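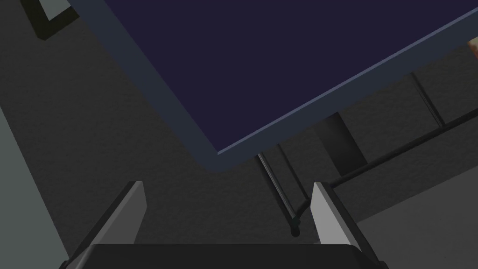
The dark blue underside of a large slab, seen in a rendering.

Packaging line assistant, Zetbridge plant – evening shift

Gekov is looking for a packaging line assistant for its plant in Zetbridge. We bottle and pack cooking oil, vinegar and table sauces for grocery chains and restaurant suppliers. The evening crew packs 1,000 cases on a normal shift, and more in the weeks before a holiday.

The job is full time and permanent after a trial period of 3 months. You report to the evening shift lead.

What you will do

Load cartons, caps and labels at the start of each run and keep the line stocked until it ends.
Check date codes and lot numbers against the run sheet.
Pull bottles with crooked labels or low fill and log them.
Stack finished cases on pallets and wrap them for the warehouse.
Clean your station at changeover. Sauce changeovers take longer than oil, and the whole crew stays on the floor until they are done.

What we ask

You can stand for a full shift and lift cases on and off a pallet.
You read and write enough English to fill in the run sheet.
You have steady transportation. The last bus from Urrutia leaves before the evening shift is over, so most of the crew drives or shares a ride.
Experience in a food plant is helpful – we train people who don't have it. A food handler card is required by the end of the trial period, and we pay for the class.

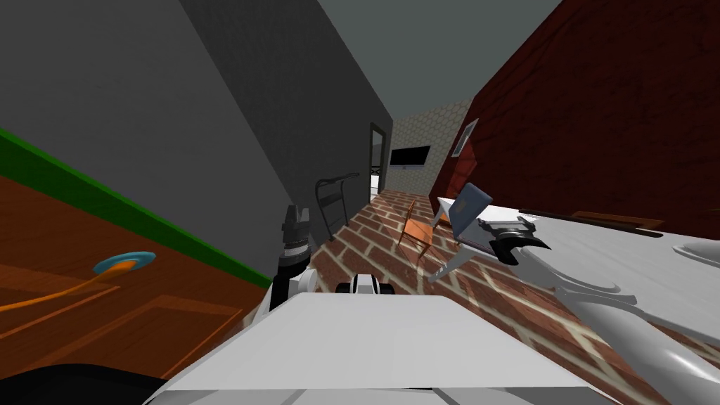 Pay and hours

Pay is $875 a week before taxes, paid every Friday. Overtime is paid at time and a half. The shift runs Monday through Friday, 3 p.m. to 11:30 p.m., with a half-hour meal break and two short breaks. Saturday work comes up in July and before the holidays and is offered to regular crew first.

You get paid sick days from the first month and health coverage once the trial period ends. Work shoes are reimbursed up to $80 a year. Hairnets, gloves and smocks are supplied. There is free parking behind the Dratico building, across the road from the employee entrance.

How to apply

Send a resume or a short letter with your last two jobs and the dates you worked there. Put "evening line" in the subject line. You can also fill out a paper form at the front office on weekdays before 4 p.m. Please don't come to the loading dock.

Applications go to Agustina Escobar in personnel. She will call you to set up a visit, so give a phone number where you can be reached during the day. The visit includes a walk through the packing hall – wear closed shoes and leave rings and watches at home.

Posted December 7, 2020. The position is open until filled.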